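Ledstead workshop notebook – March, dye bench

Started at 7 this morning because I wanted the madder bath up to temperature before anyone else needed the stove. Madder is such a fussy thing! Too hot and the browns come out and you've got a pot of brick soup, too cool and you stand there all morning for a sad peach. I kept it as low as the burner would go and stirred every time I walked past, and I walked past a lot.

Skeins first. These are the Zamani wool, the second lot, which feels greasier than the first (Babak Ahmadpour says I imagine this, but he also washed his hands afterward, so). Scoured all of them twice with the plain soap. The rinse water was still a bit yellow after the first go and clear after the second. If we order from the same lot again I'd just plan on two scours and not argue with it.

Mordant was alum, same as last time, overnight in the big enamel pot with the lid on. I forgot to write down the weight of the cream of tartar. Sorry. It was the small scoop, leveled, and then I think a bit more.

Madder: 100 grams of ground root to the pot, soaked since yesterday afternoon in a stocking so we don't spend a week picking grit out of the yarn. I love the stocking trick and I'm never going back. The grit from the Cloststead batch is still turning up in people's sleeves.

First skein came out at noon and it's a real red, a warm one, a little toward rust but well inside red. I got quite excited and rang Babak, who was eating and didn't share the mood. The second skein, same bath, is softer and more orange, as you'd expect, and the third is the color of a flowerpot. I like the third one best and I can't defend it.

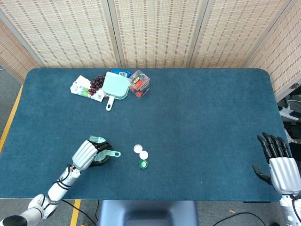

Then I got greedy and tried shifting a few with modifiers. Small snips only, tied with numbered tags so we can line them up later. A dash of washing soda pulled the first red over toward a cooler pink-red, and fast too, I barely got the snip out in time. Vinegar took another one orange. The iron water did what iron water always does and made everything look like old leather – a pinch is plenty, and I used more than a pinch. I've scrubbed that spoon and put it on the iron hook, so please leave it on the iron hook.

About the Allano cotton: I know it's on the list, and I did put one hank in at the end, and it hardly took anything. A blush, if I'm being generous. I don't think alum alone is going to do it for cotton. The old notes talk about tannin first, then alum, then a long wait, and I skipped the tannin to save a day. So that's a day wasted instead. I'll put a fresh hank in oak gall tonight if there's any gall left in the jar, and if there isn't we'll use up the sumac leaves from the paper sack behind the door.

Light test: cut 22 short pieces from all the colors, wound them on cards with half of each under black paper, and taped the cards in the south window. Please don't move them to see out. They stay up until the end of next month and then we look. I've written the start on the back of each card in pencil, as the last pen faded before the yarn did.

Leftover bath is in the lidded bucket under the sink. It still has color in it, and I want to try a couple of the gray fleeces in it before it goes moldy, probably tomorrow after lunch. It smells like wet hay and that's normal.

Still to do: weigh the dried skeins, order more alum, find the good thermometer (the one with the clip), and ask Babak whether the Cloststead people want their yarn in the red or in the flowerpot. If he says red, ask him again.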